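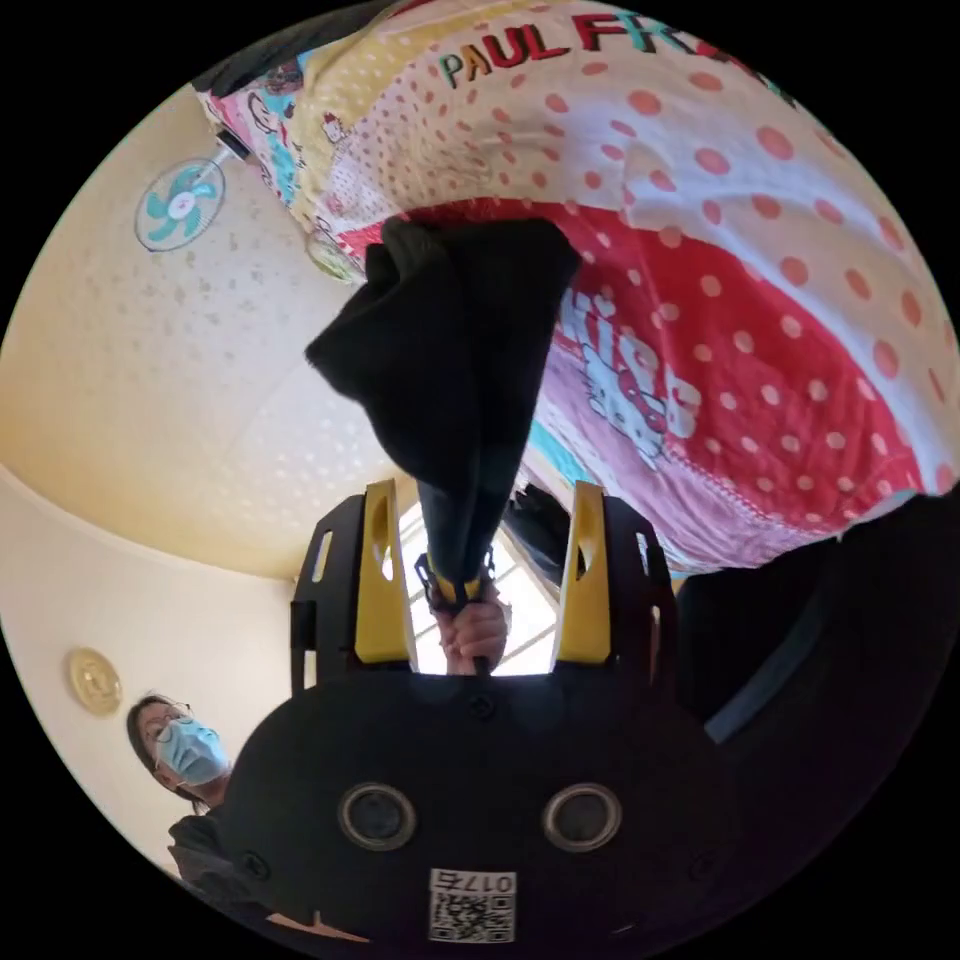 Attachment 1. Fingers open, hand on the strap of the black cloth, window behind.

Ticket title: Finger gap reads closed while fingers are open (error 210)
Product: Stirix hand-held gripper
Software: Ackroyd recorder
Site: Brurnovcombe
Opened: 2022-09-19
Reported by: Maeve Carroll
Assigned to: Ashley Bunting, Siltetti support
Status: Open
Severity: Normal (reporter has asked for High, see below)

Maeve Carroll wrote:

The recorder says the fingers are shut when they are standing wide open. It holds that reading, then throws error 210, then carries on as if all is well. The recording gets saved with a green check mark. The green check mark is my real complaint. I can live with a sensor that has a bad day. I can't live with software that sees a bad reading and passes it.

The work is cloth handling. Pick up a garment or a bag by its strap, move it, let go, do it again. You can see in the attachment how far apart the fingers are. Ackroyd logged a closed gap for that same moment.

What I did before writing, so we can skip it: restarted the unit, restarted the recorder, reran the gap calibration, wiped both fingers. The fault came back each time. Before you ask, yes, I have read the help page on error 210. It says "check the gripper and try again."

Ashley Bunting wrote:

Hi Maeve, thanks for the clear report and the attachment. The window behind the fingers is very bright in this one. The gap reading comes from tracking the fingers in the video, and strong light behind them can confuse it. Could you close the curtains or face away from the window, then record for 10 minutes and let me know?

Maeve Carroll wrote:

I'll do it, but I don't buy it. We have recorded toward that window plenty of times and the gap was fine. Also, the fingers have yellow plates with black around them. If the tracker can't find bright yellow against a white window, I'd like to know what it can find.

Maeve Carroll wrote:

Did it. Curtains shut, back to the window, room lights on, 10 minutes of the same cloth work. Error 210 came up again, same pattern. The reading went to closed, stuck there, and the file was marked good.

So it isn't the window. Please don't send me a light meter.

Ashley Bunting wrote:

Understood, I'm ruling out the backlight as the only cause. I'd still like to keep it on the list. Next question is the cloth. Dark fabric bunched near the fingers can cover the black side frames and the tracker may lose the edge. Could you try with a light-colored item, and once with nothing in the fingers at all?

Maeve Carroll wrote:

Light-colored towel: fault. Nothing in the fingers, just opening and closing them in the air: fault, though it took longer to show up. I'm starting to notice that every suggestion so far is something about my room and none of them is something about your product.

One thing I found by myself. I plotted the gap over time from the raw log. When it fails, the number doesn't slide down the way it would if somebody closed the fingers. It drops straight to zero and sits there for 400 ms. Every time I looked, the same 400 ms. Light and cloth don't keep time like that. It looks to me like something is giving up and filling in a zero until it gets a new value.

Log and plots are uploaded. Please have someone open them.

Ashley Bunting wrote:

I opened them, and you're right that this doesn't look like a tracking problem. I've passed it to the recorder team. Their first answer: when the recorder misses a reading it waits, and 400 ms is the wait time. During the wait it should write "no value." In your version it seems to be writing zero, and zero means closed. Which recorder version is on the laptop, and did you update lately?

Maeve Carroll wrote:

Version 2, installed earlier in September when the pop-up told us we had to. Before that we were on the old one and I don't remember a single 210. I have saved files from the old version and I checked some. Missed readings are in there too, and they are blank, as they should be.

So there are two faults and I'd like them kept apart, please:

First, readings are being missed. That happened before the update as well, only nobody got hurt by it.

Second, a missed reading is now written down as "closed." That one is new and it's yours.

I'm asking for High on the second. These recordings are used to teach an arm when to grip and when to let go. Feed it files that say "closed" while the fingers are open and the strap is between them, and it may learn to snap shut at the wrong time. There was a person's hand in that gap on our side. I don't want to find out what the arm makes of that.

Ashley Bunting wrote:

I've split it. This ticket stays with the zero value, and the missed readings get their own. I've sent your safety note along with the request to raise the severity. The recorder team believes going back to the old version will stop the zeros. The installer is in your account under Downloads.

Maeve Carroll wrote:

"Believes" is doing a lot of work there. Has anyone on your side made it fail and then made it stop?

Ashley Bunting wrote:

Not yet. They have your log and are trying to reproduce it.

Maeve Carroll wrote:

Then please leave this open. I've put the old version back on the laptop. First session had missed readings, all blank, no zeros, no 210. That's one session and I'm not calling it fixed on that.

Still waiting on:
A list of which saved files are affected, or a script that finds them. I'm not going through them by eye.
The green check mark. A file with error 210 in it should not get one.
A help page for 210 that says what it means.

Files recorded on version 2 are in a separate folder here and won't be used until I hear back.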